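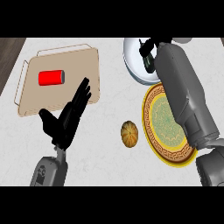

Print this page
E-mail this page

Handout 3: Setting the table, and what it tells us about a household

Okay, so last time we got as far as kitchens and I promised we'd move into the dining room. I'm going to run through this the way I'd say it in class, so if you missed the session you should still be able to follow along. Bring the reading on inventories too, since I'll keep pointing back to it.

The first thing I want you to get used to is how few things people owned for eating. We look at a place setting now and see plate, bowl, glass, knife, fork, spoon, napkin, and we think that's the bare minimum. Go back to the household list from Vatetti, the one dated 1496, and you'll find a family with a long board, two trestles, one good cloth and a shared salt. Forks don't show up at all! The knives aren't listed either, and my guess is that people carried their own, so they didn't count as part of the house.

Notice the word "board." The table was a board you put up for the meal and took down afterward. That's where we get "room and board," by the way (I get excited about this every year, sorry). A table that stays in one spot all day means you have a room to spare for it, and that's a big step up in how a family lives.

Then there's the cloth. In the Vatetti list the cloth is valued higher than the board and both trestles put together. Please write that down, it comes up on the short paper. Linen took months of work, and it was the part guests saw. A scratched-up board under a clean white cloth was perfectly respectable.

Serving. I split this into two habits, and most homes mixed them:

Everything at once. Dishes go down in the middle and you eat what you can reach. Where you sat mattered a lot, because the good dishes were set near the important people.

One thing after another. Somebody carries food in, takes it around, carries it out. You need extra hands for this, and you need something to carry with. Trays start turning up in the lists once people eat this way, often with a note on who had charge of them.

Now jump ahead to the Hsueh account books, which are a lot more fun to read. The family ran a boarding house and wrote down every cup that broke. There's one February where they lost 12 saucers, and whoever kept the book underlined it twice. They fed paying guests at one long table, all at once, but their own supper came in courses in the back room. Same house, two habits! I'd love for somebody to write about that.

A word on the Gorneo catalog in your packet. It's a store catalog, so it shows what the store hoped people would buy. Don't treat it as proof that anyone did. The 250-piece dinner service on the fold-out page is my favorite, and I have never found a household list with one in it.

For next time: read the Salesance letters, only the ones about the wedding supper. Pick one object that gets mentioned more than once and come ready to talk about who handles it, who washes it, and where it's kept. Half a page of notes is plenty. If your copy is missing the last letter, e-mail me and I'll send it over.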